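厨房台面陈放

厨房台面陈放,又称台面常置、台上收纳,指把日常炊事中反复取用的器具、容器和调料长期摆在操作台面上的做法,也指由此形成的一整套位置习惯。它与柜内收纳、墙面挂放并列为家庭厨房存物的主要方式。水壶、油瓶、储水桶、调料罐和小型置物筒是台面上最常见的住客。台面陈放看似随意,细究起来却很有意思:一块台面上谁靠墙、谁靠外、谁挨着插座,往往记录着一户人家多年的做饭顺序。 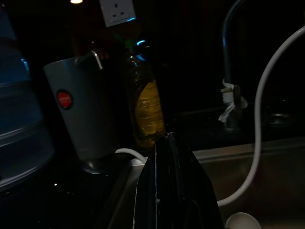
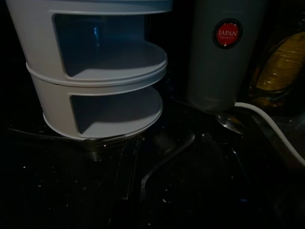
深色厨房台面一角,灰色圆筒形器具上有红色圆标,白色电线从其后方伸出

名称

“陈放”一词在旧时多用于酒类,指静置存放。用于厨房台面时,取的是“陈列”与“放置”两层意思。装修行业习惯称“台面收纳”,偏重于把东西收齐;民间更常说“台子上的东西”或“灶边的家什”。一些家居手册把长期放在台面上的物件叫作“常置物”,把用时才取出、用毕收回的叫作“过路物”。砧板、汤锅、面盆属于哪一类,各家差别极大,有人每天收砧板,有人的砧板十年没有离开过水槽左侧。

范围

广义的台面陈放包括灶台两侧、水槽两侧、转角以及中岛上的全部物件。狭义的用法只算靠墙的后排与窗台下的一段。嵌在台面里的灶具和水槽一般不计入,搁在台面上的电饭煲、电水壶、烤面包机则计入。盛水的大桶介于两者之间:放在台面上时算陈放物,放在地上或支架上时归入饮水设备。

沿革

柴灶时代的台面很窄,灶沿能放的不过是盐罐和油壶。盐罐放在灶沿有实际好处,灶体的余温能让盐保持松散。油壶多为陶制或铁皮制,有一个细长的嘴,壶身常年覆着一层油膜,冬天油凝住了,靠灶温化开。那时大宗的米面水都在缸里,缸在地上,人弯腰去舀。

瓷砖灶台普及以后,台面变得平整连续,物件开始一件件往上搬。煤气灶把火收到了一小块地方,旁边空出来的位置很快就被暖瓶占据。暖瓶高而不稳,通常贴墙放,瓶塞朝外。许多人对厨房最早的印象,正是墙角那只竹壳或铁壳暖瓶。

电水壶改变了这一格局。它需要插座,于是台面后方出现了电线;它烧水快,于是暖瓶渐渐退到餐桌边,有的干脆退出了厨房。电水壶之后又来了电饭煲、榨汁机和空气炸锅,台面后排成了一条电器走廊。塑料瓶装的食用油则让油壶变成了可有可无的东西:很多人家直接用原瓶倒油,瓶上的一道道横纹正好防滑。

石英石、人造石和不锈钢台面流行起来后,深色台面受到喜爱。深色面衬得浅色器物格外清楚,白色和浅灰的塑料件放上去像是摆在展台上,缺点是水渍和面粉十分显眼。

常见物件

电水壶
台面陈放的核心成员。壶身多为圆筒形或上窄下宽,材质有不锈钢、玻璃、塑料与陶瓷,外表可为亮面或哑光。哑光灰的壶不容易留下指纹,近年很常见。底座需要留出走线的空间,壶嘴应避开吊柜下沿,蒸汽长期熏蒸会使柜板起鼓。功率较大的型号可达3000瓦,使用时需看清插座和线路的承载能力,不宜与其他大功率电器同接一个插排。

油瓶
透明油瓶的好处是余量一望可知。一瓶金黄色的油立在灶边,确实能给暗沉沉的台面添上不少暖意!不过油脂怕光也怕热,大瓶适合放进柜子,台面上只留近期用的小瓶。家用分装瓶以300毫升的最为顺手,单手可握,瓶口带回流槽的能减少挂油。更小的100毫升瓶适合芝麻油、花椒油一类用量少而香气重的油。瓶底垫一片吸油纸或一只浅碟,台面就不会留下一圈油印。

储水容器
自来水水压不稳或需另备饮用水的地区,台面上常有一只蓝色或无色的塑料水桶。桶身的横向凸棱兼有加固和防滑的作用。水桶盛满后相当重,应放在台面承重较好的部位,例如柜体隔板的正上方,避开水槽开孔的边沿。半透明的桶便于看水位,但要远离直射日光,日照会促使桶壁生出藻类。

置物筒与分层架
圆筒形分层置物件近年十分受欢迎。常见的做法是把若干层圆形单元叠起来,每层正面开一个大口,口内有平底,可以放茶包、香料小瓶、蒜头或洗好的小件。圆形的好处在转角处最能体现:方架塞进墙角以后,里侧的东西很难拿;圆筒只要转一转就能换个朝向。浅色塑料制的分层筒重量轻,擦洗方便,层与层之间的接缝容易积灰,需隔一段时间拆开清洗。开口较大的筒不防潮,干货应另装密封罐再放入。

调料罐
盐、糖、淀粉、胡椒是台面常客。罐子成套与否纯属个人喜好。成套的罐子整齐悦目,但外形一样,做饭手忙脚乱时容易拿错;杂牌军似的旧果酱瓶反倒各有面貌,一眼就能认出。琥珀色玻璃罐可以挡去部分光线,适合装怕光的香料。

电线
电线本身不是器物,却在台面上占着实实在在的位置。它从器具背后绕出,顺着台面弯到插座,白色的线在深色台面上尤其醒目。过长的线可绕在底座下方的线槽里,也可用粘扣束起。要紧的是别让线横过灶口或搭进水槽,也别让它垂到台面外沿,家里有孩子时更要当心。

布局

台面陈放有几种流传较广的布局法,名称并不统一。

后排法是最朴素的一种。所有常置物贴墙排成一列,台面前部全部空出。它的长处是切菜地方大,短处是后排一旦排满,拿靠里的东西要越过靠外的。后排法适合进深较大的台面。排列时高物在两端、矮物在中间,视线不会被挡住,窗下的光也能照到砧板上。

分区法按用途成组。水壶、杯子和茶叶为一组,靠近水源;油瓶、盐罐和锅铲为一组,靠近灶口;米桶、电饭煲为一组,靠近下水一侧。分区法最大的乐趣在于它会自己长出来:住上半年,东西自然会挪到顺手的位置,此时再按已有的习惯画出分区,比搬家第一天就规划好要可靠得多。

托盘法把小件集中到一只托盘里,擦台面时整盘端走。油瓶和酱油瓶特别适合托盘,滴漏都落在盘中。托盘的边沿不必高,能挡住瓶底滑动即可。

转角法专门利用L形台面的死角。墙角进深大而手够不着,放砧板可惜,放高筒形的物件正合适。水桶、分层筒、电水壶都能安放在这里,插座若也在转角附近,走线便很短。

Flakbridge镇的旧式连排屋常被用来说明后排法与转角法的结合。当地厨房的台面长1000毫米,一端抵墙,一端抵灶,居民把水壶和储水桶挤在墙角,油瓶放在壶旁,剩下的一小块切菜、揉面、给孩子写作业。台面虽短,东西却井井有条,晚饭时分从窗外望进去,十分动人。Brostasora一带的习惯则相反,人们喜爱在长台面上疏疏落落地摆放,两件器物之间总要留出一只碗的宽度,当地话把这个宽度叫作“过碗”。

动线与高度

陈放位置与动作次序关系密切。烧水的动作是接水、回座、按开关、倒水,水壶若离龙头太远,每次都要提着满壶走过半个厨房。炒菜时油在先、盐在后,惯用右手的人多把油瓶放在灶的右后方,左手掌锅,右手取油。左利手家庭常见镜像的排列,客人来帮厨时总要找上一会儿。

高度同样值得留意。常置物顶端与吊柜之间要有余地,分层筒叠得太高,最上一层便难以取放。带提手的壶需要从侧上方抓握,旁边若紧挨着高瓶,手背容易把瓶子碰倒。把最高的物件放到壶的非提手一侧,是个简单而管用的办法。

光线

台面多位于吊柜之下,白天也可能偏暗。台面一暗,物件全靠轮廓和颜色辨认:金属提手的一线亮光、标签上的红圆点、油的金黄色,都成了找东西时的路标。有经验的人会利用这一点,把颜色鲜明的罐子放在最常伸手的位置,把深色器具放到有光的地方。吊柜底部加装灯条是最直接的改善,暖色光下油和玻璃格外好看,冷白光下则更容易看清菜叶上的泥沙。

亮面台面会反光。台面上一把不锈钢勺子或一只金属盖,在灯下会把周围的颜色都映进去,切菜时若觉得晃眼,可在砧板前后铺一块哑光垫布。

清洁与养护

台面陈放最受诟病之处在于擦拭麻烦。每件东西底下都有一圈看不见的地方,水汽和油烟悄悄聚在那里。较省力的做法是按段清理:今天挪开水壶一段,明天挪开油瓶一段,台面用温水加少许中性洗涤剂擦过,再用干布收一遍。石材台面忌长时间积酸,醋瓶和柠檬汁瓶底下最好垫碟。不锈钢台面要顺着纹路擦。

水壶外壁只宜用拧干的布擦,底座不可冲洗。壶内水垢可用柠檬酸或白醋加水煮沸后静置,再反复清洗。擦壶之前应拔下插头,等壶身放凉。

油瓶的瓶口和瓶颈容易发黏,热水浸过的布敷上片刻便好擦得多。瓶中的油用尽后,应将瓶洗净晾透再装新油,旧油残留会带坏新油的味道。

塑料分层筒逐层拆下,用软毛刷刷洗接缝与底边,晾干后叠回。浅色塑料沾上姜黄或辣椒油会留色,趁新鲜时擦掉最好;已经染上的,晒几个下午太阳会淡下去不少。

储水桶每次换水时应清洗内壁,桶嘴处可用细刷。桶底与台面之间常有凝结水,垫一块可沥水的硅胶垫,台面便不会长期处在潮气之中。

安全

电器与水源之间应保持距离。插座宜高于台面,并配有防溅盖。油瓶、纸巾和塑料容器应与明火隔开,靠灶最近的位置只留给耐热的东西。玻璃瓶不放在台面外沿。重物在后、轻物在前,地面不平、台面略有倾斜的老房子更应照此办理。

相关工艺与品种

Bakalis式叠筒是分层置物件中较有特色的一种,其上下层之间以浅槽相接,底边略向外张,放在光滑台面上相当稳当。爱好者常把几层叠筒混搭成不同的高度,矮的放茶包,高的放长柄勺,开口朝向也可以错开,前后都能取物。Jisby瓶架则是一种低矮的斜格架,专放油瓶与醋瓶,瓶身略向后仰,标签朝上,查看起来很方便。这两种样式都有不少自制版本,旧饼干筒剪开一面、边沿包上胶条,同样好用。

评价

主张少放的人认为,空台面便于清洁,也便于临时铺开大件,包饺子时尤其畅快。主张多放的人则看重伸手可及的便利,认为天天用的东西收进柜子是徒增开关柜门的次数。两种主张常在同一个家庭里并存,十月里新米上市、腌菜开缸的时候,连最爱空台面的人也会让出一角来放坛子。

台面陈放还有一层不大被写进手册的趣味。同一只水壶、同一瓶油,换到别人家的台面上,位置、朝向和邻居全都不同。到朋友家做客,走进厨房看一眼台面,大致就能猜到主人早上喝茶还是喝咖啡,炒菜手重还是手轻,下一顿会端出些什么来。

参见

柜内收纳
墙面挂杆
电水壶
油壶
调料罐
厨房动线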